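换指垫换了一整个下午

上周就想写这篇了,一直拖着。主要是给自己留个底,下次再换指垫的时候不用从头想一遍。如果你手上也有那种手持的夹爪工具(手柄加两根手指,手指前面有个镜头那种),可能也用得上。

先说毛病。大概从八月开始,我就觉得夹东西的时候右边那根手指总是先到。夹大的看不出来,夹薄的就很明显,东西会先被推一下,然后左边才跟上来。一开始我怀疑是自己手抖,后来怀疑是扳机那边的弹簧,拆开看了,弹簧好好的。Edvin Sæther 看了一眼我录的东西,回了我一句“你那个指垫多久没换了”,我就不说话了。

确实很久没换了。我这套手指是从 Stuvow 订的,黑色,打印件,握把是之前 Ploltell 那个老版本改的。指垫本身不贵,贵的是你得把它装正。装歪了比不换还糟糕,这一点我有惨痛经验,后面会讲。

拆的过程没什么好说的。先把工具从线上拔下来,扳机松开,手指退到全开的位置,然后拧侧面的螺丝。我的建议是两根手指分开拆,一根弄完装回去再弄另一根,左右千万别混!它们看着差不多,其实斜面方向是反的。我第一次拆的时候两根一起卸下来放在毛巾上,接了个电话回来就分不清了,对着光转了半天。现在我都在根部内侧用银色油漆笔点一下,左边点一点,右边点两点,装好以后从外面看不到,不影响美观。

螺丝孔要清一清。里面会积灰,还有上次螺纹胶的碎屑,不清干净的话螺丝拧到底的手感是假的,你以为到底了,其实是被碎屑顶住了。我用的是牙签和一小截无纺布,笨办法,但是好用。螺纹胶用蓝色的,一点点就够,红色的千万别碰,除非你打算这辈子不拆了。

旧指垫撕下来以后,胶会留在手指上。酒精擦两遍,晾一会儿,再贴新的。贴的时候从根部往指尖贴,边贴边压,不要一下子整片拍上去,会有气泡。气泡在前端的话,夹薄东西的时候那一块会塌,跟没换一样。我贴第一片就贴歪了,揭下来重贴,边上翘了一个小角,最后还是浪费了一片。好在 Stuvow 一包有四片。

装回去以后就是对中,这一步最花时间。我的做法是找一张桌子,把工具端在桌面上方,手指张到全开,看两根手指离中间是不是一样远,再慢慢合,合到快碰上的时候停住,看哪边先到。木纹细密的桌面特别合适,纹路就是现成的参照线,比我之前专门打印的格子纸还好使(那张格子纸不知道被我塞到哪里去了)。

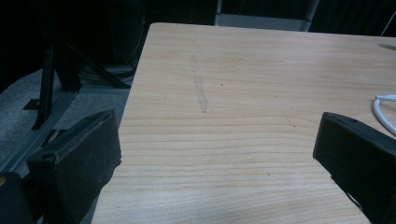

手指张开,悬在桌面上方看间距

这次对中之前,我先合了一次空的,果然右边还是早一点点。只是比换之前好多了,说明指垫磨损只占一部分,剩下的是连杆那边的偏差。连杆中间有个可以调的小螺母,一次转四分之一圈,转完合一次,再转。听起来很快对吧?我转过头了两次。转过头以后变成左边先到,又得往回拧,往回拧的时候有一段空行程,螺母动了但是手指没动,你会以为没用,再多拧一点,然后它突然就过去了。

后来我学乖了,每次都从同一个方向逼近最后的位置。要往回的时候就多退一点,再拧回来,把空行程吃掉。这个办法是 Britt-Marie Hellström 很早以前教我调另一台机器的时候说的,我当时记在本子上,然后就忘了,翻本子找别的东西才又看到。所以说本子还是要翻的。

对中调好以后是开合测试。我的习惯是连续开合二十下,不快不慢,耳朵贴近一点听。正常的声音是很闷的一声,如果有“咔”的一下,多半是螺丝没到底或者指垫边缘蹭到了对面。这回第一轮就有“咔”,我把右边拆下来重新看,是我自己贴的那片垫子长出来一丝丝,用刀片修掉就好了。修的时候刀片要朝外走,朝里走容易把旁边也带起来。

然后是镜头。很多人换完手指就直接开工了,不管镜头,我觉得这样不行。拆手指的时候你总会碰到支架,哪怕只动了一点点,画面里手指的位置也会变,前后录的东西就对不上了。我电脑里存着一张老的参考画面,新画面半透明地叠上去,看两根手指的边缘重不重合。不重合就松支架,动一点,再锁。锁的时候画面会跟着跑一下,所以要提前往反方向留一点余量,留多少全凭手感,我到现在也说不出个数来。

顺便把镜片擦了。擦之前用气吹先吹一遍,直接拿布擦会把灰磨进去。手指表面的灰我倒是不太管,黑色的打印件本来就显灰,擦完两天又是老样子。

线也要理一下。工具上那根线在手腕的位置弯得最厉害,我会顺着摸一遍,看有没有发硬或者鼓起来的地方。这次还行。我用魔术贴在握把下面多绕了一圈,留出一截松的,这样转手腕的时候力气不会全拽在插头上。扎带也试过,太死了,剪的时候还差点剪到线,不推荐。

关于多久换一次,我跟 Ebenezer Amegashie 讨论过。他那边是按次数算,夹满五百次就换,不管好坏。我没他那么自律,我以前是看心情,以后打算折中一下:五百次的时候停下来看一眼,边缘磨圆了就换,没磨圆就再用一阵。看一眼花不了两分钟,比折腾一下午划算。

最后把这次用到的东西记一下,免得我下次又满屋子找:小号内六角扳手,蓝色螺纹胶,酒精,无纺布,牙签,新刀片,银色油漆笔,气吹。扳手用完请放回蓝色盒子里。对,我说的就是我自己。

还有个没解决的问题。手指全开的时候,扳机最后那一小段有点涩,合的时候完全没有。我加过一点干性润滑,好了半天又回来了。怀疑是握把里面的导轨,可是拆握把就得把后面那一整串全拆掉,这周实在没力气了。哪位也用 Ploltell 老版握把的,遇到过的话留言跟我说一声,最好说说你是从哪一面开始拆的!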